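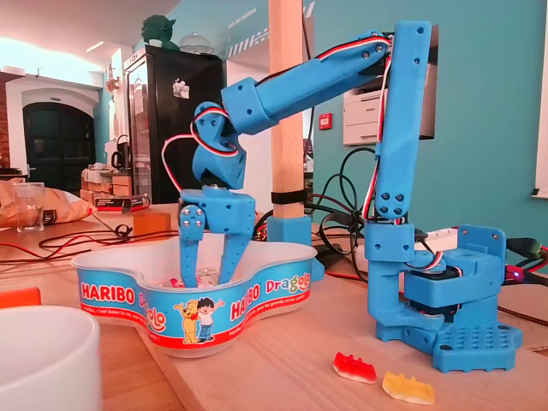
The printed arm at the Grirkbridge open day, with its gripper lowered into the candy bowl.

Review: The Nerik Desktop Arm Kit, as Demonstrated at the Grirkbridge Open Day

Prepared for the Plerus Library Network, Equipment Lending Program

The Equipment Lending Program reviews kits and tools that member libraries have asked to borrow or purchase. The present review concerns the Nerik desktop arm, a small robotic arm supplied as a set of 3D-printed parts, servo motors, screws, and cables, which the owner assembles. Two members of the program staff attended the December open day at Grirkbridge, a shared workshop, where the arm was demonstrated by Constanza Aravena. Ms. Aravena teaches the evening assembly course there and has built the kit several times.

The program did not receive a kit in advance of the visit and did not accept one afterward. The opinions below rest on the demonstration, on a session of hands-on use granted to visitors, and on the printed assembly guide, which staff were permitted to read on site.

Scope of the Demonstration

The demonstration began at 2 in the afternoon and lasted 45 minutes. Ms. Aravena first moved the arm by hand with the power off and named each joint. She then ran a short recorded routine, followed by a task in which the arm was to take gummy candy out of a bowl and set it down on the tabletop. Visitors were invited to take over the controls during the last part of the session.

The candy task deserves a word of explanation, as several member libraries have asked why demonstrations of small arms so often use wooden blocks. Blocks have flat sides, keep their shape, and sit where they are put. Gummy candy is soft, varies in its position from one attempt to the next, and lies in a heap, so that the fingers must enter the heap without knowing exactly what they will meet. Staff considered it a fair and demanding test for an arm in this class. The bowl used was a white plastic Haribo Dragolo bowl with a wavy outline, and its rim added a further difficulty: the gripper had to come down steeply enough to clear the side.

Construction

The arm shown was printed in bright blue plastic and held together with small silver screws. The guide states that the parts may be printed by the owner from supplied files or ordered ready-made. Grirkbridge printed its own. Ms. Aravena reported that the full set occupied one printer for 58 hours, not counting one link that was printed a second time after it lifted from the bed.

The base has a flat foot plate with a grid of round holes. This is a sensible feature. It allows the arm to be fastened to a board or a bench in whatever position suits the room, and it gives a teacher the option of fixing several arms at measured distances from one another. Staff would advise any library to use those holes. A long arm on a light base will lean when it reaches out, and one visitor who drove the arm quickly to full reach caused the foot to shift on the table.

A tall upright rises from the base, and a long forearm runs from the top of it down to the wrist and gripper. The proportions give the arm a reach that is generous for its size. They also put a good deal of weight far from the base, and a slight sway was noticeable at the fingertips whenever the arm stopped suddenly. The sway settled quickly and did not prevent the task from being completed, but it lengthened each attempt, as the operator had to wait before closing the fingers.

The screws are all reachable without taking apart the neighboring joint. Staff regard this as the best point of the design. Screws driven into printed plastic work loose with use, and a lending program must be able to tighten them between loans in a few minutes. Ms. Aravena keeps one small screwdriver with the kit and stated that she checks the joints before every class.

Cabling

The weakest part of the kit is its wiring. The servo wires, in red, white, and black, run along the outside of the arm in loops. The loops are necessary, for the joints must be free to turn, but the kit supplies no channel or sleeve to hold them. At the wrist in particular the cable wraps around the outside of the printed piece, and it is easy to imagine a younger user catching a finger in it or pulling it from its connector.

The guide gives the subject half a page. It recommends leaving slack at each joint and does not say how much. Ms. Aravena advises her students to move every joint to both ends of its travel before tying any wire down, and to do so again when all of the wires are in place. Staff tried this on a partly built arm at the next table and found the advice sound. It ought to be in the guide.

Libraries should also plan for the cables that leave the arm. The power lead, the control cable, and the wires to any extra equipment take up more table space than the arm does. A bench against a wall, with a power strip behind the base, would be a suitable arrangement for most branches.

The Gripper

The gripper is a flat block with two slender fingers. The fingers are bare printed plastic in the version supplied by Nerik, and the guide suggests adding a soft covering for smooth objects. The slender shape was well suited to the bowl, as the tips could be pushed down among the candies without forcing too many of them aside.

Results during the visitor session were uneven. Adults who had watched the demonstration generally lifted a candy within a few attempts. Children were often faster, and were less troubled by a miss. The most common error was to close the fingers too early, above the heap. The second was to bring the arm down at an angle and press against the rim of the bowl. In the latter case the motors strained audibly, and Ms. Aravena asked the operator to raise the arm at once. The control software displays no warning when a motor is under load for a long period. Staff asked Nerik about this by letter after the visit and were informed that a warning is planned, though no month was given.

A candy that has been gripped will usually keep the mark of the fingers. Libraries intending to repeat the exercise should treat the candy as teaching material and provide a separate, wrapped supply for eating.

Controls and Software

The arm may be operated with on-screen sliders, one for each joint, or by recording a series of positions and playing them back. The sliders are clear and correctly labeled. They are also slow, and most visitors found it hard to think about one joint at a time while watching the fingertips. Recording was better liked. The operator moves the arm to a position, saves it, moves to the next, and saves again.

Playback was repeatable enough for objects placed on a marked spot. It was of little use for the candy bowl, where the heap changed after each grasp. Ms. Aravena used this to explain to the group the difference between a machine that repeats a motion and one that responds to what is in front of it. It was the clearest part of the afternoon, and staff recommend that any branch offering the kit build its first lesson on the same comparison.

The software was run on an ordinary laptop. Installation was not observed.

Comparison With the Balogun Arm

The program already lends the Balogun arm, a ready-built unit, and members have asked whether the Nerik kit should replace it. In the opinion of staff it should not. The Balogun arm comes out of its case ready for use, its wires are enclosed, and it tolerates careless handling. It is also closed to inspection, and a broken unit must be returned to the maker. The last such return kept a unit off the shelf for most of a season.

The Nerik kit can be repaired in the branch by a person of ordinary patience, provided that a printer is available. Its moving parts are in plain view, which makes it the better teaching object for teenagers and adults. For drop-in sessions with small children the Balogun arm remains the proper choice.

The Open Day

Grirkbridge conducted the event well. The workshop was in its everyday state, with the printer and kettle in their usual places, and visitors could stand close to the table. The group was somewhat too large for a single arm, and those at the back saw little of the fingertips. Staff have suggested that a second arm be set out next time. Questions were answered fully, including those concerning failures and the cost of spare motors.

Recommendation

Recommended for purchase by branches that have access to a 3D printer and a staff member willing to maintain the kit. The arm should be fastened down before use, and the wrist cable should be secured at assembly. The kit is not recommended for unsupervised lending to households in its present form.

Rating: 2 of 3 for general branch use; 3 of 3 for supervised courses.

Branches wishing to attend a later Grirkbridge session should apply through the Equipment Lending Program desk. Requests to borrow the printed assembly guide may be made at the same address.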